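Reference > Household automation > Textile handling > Rernora

Rernora

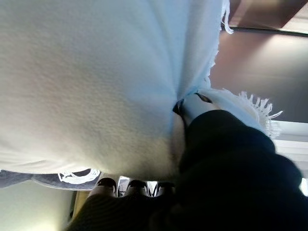 Rernora gripper at the fold of a white fringed fleece blanket.

Rernora is a textile-handling kit for robot arms, sold by the firm Droviven. It consists of a dark multi-part gripper, a small camera mounted beside it, and a software license for folding, stacking and spreading household fabrics. Droviven markets it to hotels, care homes and laundries as "ready for any soft item." Independent support for that claim is thin.

Design

The gripper presses into fabric with a rounded finger and gathers a fold before closing on it. The maker says this avoids the need for suction, which works poorly on open weaves. The camera views the cloth from very close up, so the software often has only part of an item to go on and must guess at the rest. Droviven describes the guessing as "whole-item awareness." The manual uses the plainer term "edge estimate" and advises operators to start again if the estimate fails twice.

Pricing and supply

The kit is leased at $389 a month, with a minimum term not given in the brochure. The arm is extra. Replacement finger pads cost $60 a set and are treated as consumables, though no service life is published. Early listings included pads in the lease; the wording was dropped in August without notice to existing customers, according to the trade newsletter Molitz.

Performance

Droviven cites a trial of 155 blankets and throws at the Ó Ceallaigh guesthouse group, in which it says "the great majority" were folded to an acceptable standard. The company has released neither the figure behind that phrase nor the standard used. It is also unclear how many items were handed to the robot already spread out, a step that takes much of the labor in an ordinary laundry room.

Molitz ran a shorter test with 40 items. Its reviewers found flat cotton sheets handled well and slowly. Thick fleece gave mixed results, and knotted fringes were the main trouble, with the software sometimes taking a row of tassels for the hem and folding from the wrong line. Droviven replied that fringed goods were "an edge case." The same goods appear throughout its sales material.

Reception

Buyers' comments have been divided. Some praise the gentle grip and the lack of snagging. Others say a member of staff still has to stand by, which removes most of the saving. No comparison of labor hours before and after installation has been published.

See also: Bed-making machines; Folding (laundry); Robot end effectors

Contact the editors | Copyright and reuse | Back to top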